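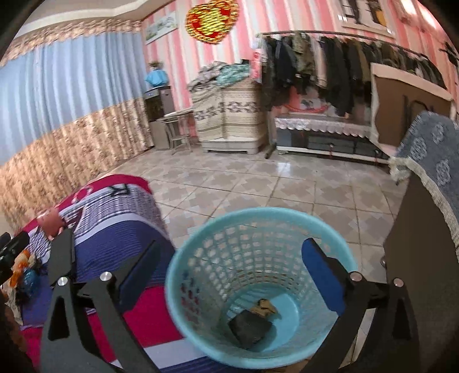
3. Gathering the Examples

3.1 Working in homes that people live in

We would like to spend a little time on how the examples were gathered, since in our experience this is the part of a project that takes the most effort and gets the fewest lines in print. All of the recordings in the Fidilgate set were made by people holding a gripper tool in their own hands and carrying out household chores in furnished rooms. The camera sits on the tool, so what the learning system is given to look at during training is close to what it will be given when the same fingers are fitted to an arm. We had tried the other way first, steering an arm from a distance in our test kitchen at Brirkstead, and while everyone enjoyed it for a day or two, the recordings were slow to make and the motions had a stiff, worried look that we did not want a policy to pick up.

The collection ran from December to the following spring and covered 165 homes in Brirkstead and Bridbridge. Each household was visited by 3 of our staff: one to do the chores, one to keep the log, and one to look after batteries and storage cards (a humbler job than it sounds, and one that saved us more than once). We asked the families to leave things where they normally keep them. Some had tidied up before we came anyway, bless them, and in those homes we simply worked with what was left out.

3.2 Tasks and instructions

The instructions given to the person holding the tool were short on purpose. A typical card read "put the clothes in the basket" or "clear the bed," and said nothing about which item to take first or which side to grasp it from. In our early trials we had written much longer cards, with a fixed order for every object, and the result was a stack of recordings that all looked alike - tidy to read through, and rather poor to learn from. Zofia Szewczyk, who trained most of our operators, suggested dropping the order altogether and asking people only to finish the chore in whatever way felt natural to them. We have kept to her advice ever since.

We did keep a few firm rules. The tool had to be held so that both fingers stayed in view of the camera from start to finish. The operator's free hand was not to touch any object that belonged to the task. If something was dropped, the operator was to pick it up with the tool and carry on, and the recording was kept. We are fond of these recoveries, and Section 5 looks at what they are worth.

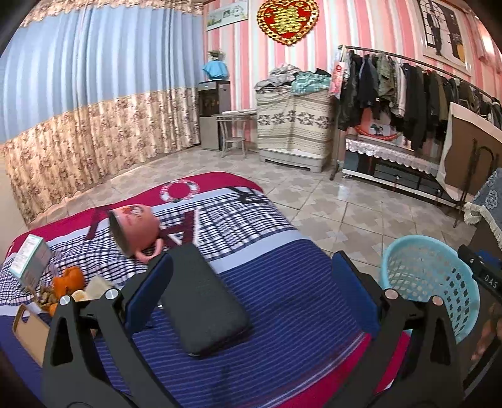 Figure 2. Hand-held gripper over a bed during collection, with a black case between the fingers and a pink mug behind it.

Choosing the objects turned out to be a longer conversation than any of us had planned for. Our first list was drawn up at a desk and leaned heavily on boxes and blocks, which are easy to grasp and easy to label, and which hardly anyone has lying around the house. The list we ended with mixes hard things and soft things in the same workspace, as in Figure 2, where a rectangular case and a ceramic mug share the bedspread with an orange plush toy. A mug on its side is a good teacher, in our view, because the fingers may close on the rim, the handle or the body, and each choice asks for a different turn of the wrist. Patterned bedding was welcome too. A boldly striped cover makes the edges of small objects harder to find, and we wanted the system to meet that difficulty early.

3.3 Checking and trimming

Every recording was looked over by a second person before it entered the set. We used the Hudec viewer, a small in-house program that plays the video beside the finger opening and the estimated path of the tool, and the reviewer marked where the chore began and ended. Recordings in which the path estimate jumped were set aside. Shiny floors and long plain curtains gave us the most trouble in this respect, and we have no neat cure to offer, only the habit of moving a little more slowly when the camera faces them.

After checking, we kept 1000 recordings for training and held back 200 for testing. The split was made by home, so that no room in the test portion appears in the training portion. An earlier version of the split, made by recording, gave us much happier numbers, and we mention it here only so that others who find themselves just as pleased may want to look again at how their own rooms were divided.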